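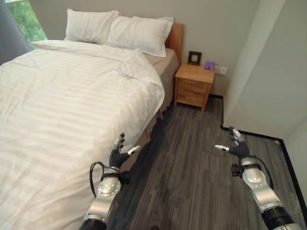
Soo-ah Shim wrote back that a bed with the duvet turned down is a bed somebody is about to get into, so how could I possibly be calling it made? She'd scored every turned-down bed in her half of the diaries as unfinished. I'd scored every one of mine as finished, and neither of us had noticed until we put the two halves side by side (a bad afternoon, that one!).

4.2 What counts as a made bed

Figure 4. Bed with the duvet turned back near the top, two pillows at the head and a nightstand alongside.

So this section is mostly me trying to sort out the mess. As I said in 4.1, we had 2245 diary entries from 87 households in Prandport and Jorkcombe, and each entry was a line or two that people wrote after doing the bedroom. The trouble is that "made the bed" covers an awful lot of ground. One woman in Jorkcombe used it for a complete change of sheets, a wipe of the bedside table and a quick go round the floor. A man two streets away from her used it for pulling the duvet up with one hand on his way to the bathroom. Both wrote the same three words, bless them, and both were quite sure what they meant.

Our first coding sheet had only two boxes, made and unmade, and I take the blame for that. When Soo-ah and I disagreed it was nearly always over the same few things. The turned-back duvet was the big one. I grew up in a house where you folded the top back to let the bed air, and the bed was done once you'd folded it. Soo-ah's family pulled everything flat right up to the pillows, and a fold meant you'd left the job halfway. You can see how a bed like the one in Figure 4 would send us off in opposite directions, with its duvet folded back near the top and coming down over the mattress edge on one side. I'd tick it and go and put the kettle on. She'd want that side sorted out first.

Pillows were nearly as bad. Flat or propped? Side by side or overlapping? I had honest-to-goodness paragraphs from people about this. Several diarists stood their pillows up against the headboard in the morning and laid them down again at night, and they counted that as part of making the bed, so we had to as well. Others never touched them from one wash day to the next. In the end Dae-han Kwon suggested we stop asking about the bed as one thing and score the bits separately: bottom sheet, duvet, pillows, and what he called the edges, meaning anything that hangs down the sides.

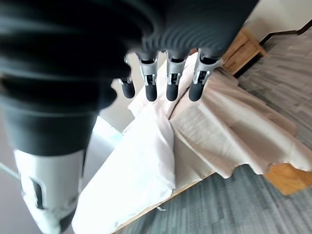

Scoring it that way was slower, I won't pretend it wasn't, but the arguments more or less dried up. We took 50 entries that we'd both already scored under the old sheet and did them again with Dae-han's four headings, working apart and not peeking. Most of what was left to quarrel over was edges. If a duvet hangs lower on one side than the other, is that careless or is it how the person likes it? (My own hangs lower on my side. I'm cold at night and I've no intention of changing.) We settled on asking the diarist wherever we could, and leaving the heading blank where we couldn't.

I should say something about the bottom sheet too, as it gave us a surprise. I'd assumed it would be the dull heading, and for weeks it was. Then we got to the April diaries and people were suddenly writing about creases. They smoothed the sheet with the flat of the hand, starting in the middle and working outwards, and quite a few did it before they'd even look at the duvet. One entry from Prandport says only "sheet first, then I can think". I liked that so much I pinned it over my desk.

The bedside table we left out of the score altogether. It came up often enough, but people dusted it or didn't for reasons of their own, and it never seemed to change whether they thought the bed was made. It goes with the other bedroom jobs in 4.3.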